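Section 4. Hanging Patterned Wallpaper

4.1 Before you start

Read this section in full before cutting any paper. The instructions apply to Dallon paste-the-wall papers with a horizontal band repeat. For plain or vertical stripe papers, see Section 3.

Check that every roll carries the same batch number. Rolls from different batches can differ in shade, and the difference may not show until the paper has dried.

Fill cracks and holes, sand flush, and remove dust with a dry brush. Coat bare plaster with Lulthorpe wall primer and leave it for 4 hours.

CAUTION: Turn off the power at the breaker before loosening outlet or switch covers. Do not run paste behind a live fitting.

4.2 Setting the level line

1. Measure down from the ceiling at both ends of the back wall. If the two figures differ, work from the level line only and ignore the ceiling.
2. Mark a level line in pencil at a height that will meet the lower edge of one printed band.
3. Carry the line onto the side walls with a spirit level. Recheck it at each corner.
4. Mark a plumb line for the first drop, one roll width from the corner less 15 mm. 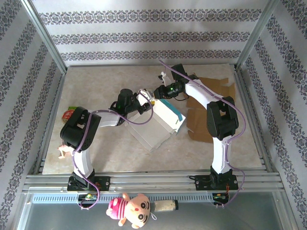 Corners need more care with a banded paper than with a small all-over print. The eye follows a band from one wall to the next, and a small error in height is easy to see where the walls meet. Damask scrollwork in grayish-purple bands on a white ground, as on the three walls shown, should be matched by the outline of the scrolls as well as by the band edges. Metal corner posts like the silver ones at the rear corners cover the joint itself, but the bands must still be lined up on either side.

4.3 Hanging the drops

1. Cut each drop to wall height plus one full repeat.
2. Apply paste to the wall, covering slightly more than one roll width.
3. Align the band with the level line, then smooth from the center outward.
4. Trim at the top and bottom with a new blade.
5. Butt the next drop against the first. Do not overlap.

Note: Paste can be worked for 7 minutes at normal room temperature. If a drop will not slide, peel it back and apply fresh paste.

Wipe paste off the printed face with a damp sponge. Do not rub. Keep windows closed until the seams are dry.

Replacement rolls: quote part 321 and the batch number.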